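Magazine > Features > Work

The gear bench at Trosommont

Krystyna Rutkowska assembled gear sets by hand at Trosommont for 30 years. A full shift meant 202 sets, and by Thursday she could not close her left hand properly. She still works at the same bench, but since August the arms have done most of the placing.

The firm bought two cells from Lovwood and kept all 5 people on the line. Pay stayed the same. The job did not.
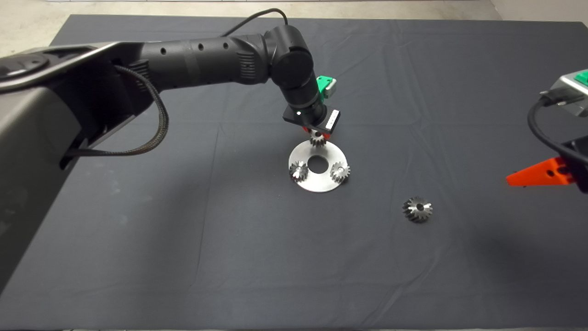
A bevel gear held over the plate, with two more already resting on it.

Rutkowska now checks finished sets, clears faults and teaches new positions when a drawing changes. She was sent on a course for it and disliked the first week. "I knew the part. I didn't know the screen," she says.

Parisa Ghorbani runs the line. She says the cells are slower than a good assembler and need someone close by, mostly for gears picked up at a slight angle. Sick days are down. Complaints about boredom are up, and she has started moving people between the bench and the stores every two hours.

The next order, for Stępień, is 1,696 sets. Rutkowska has asked to do the first tray herself.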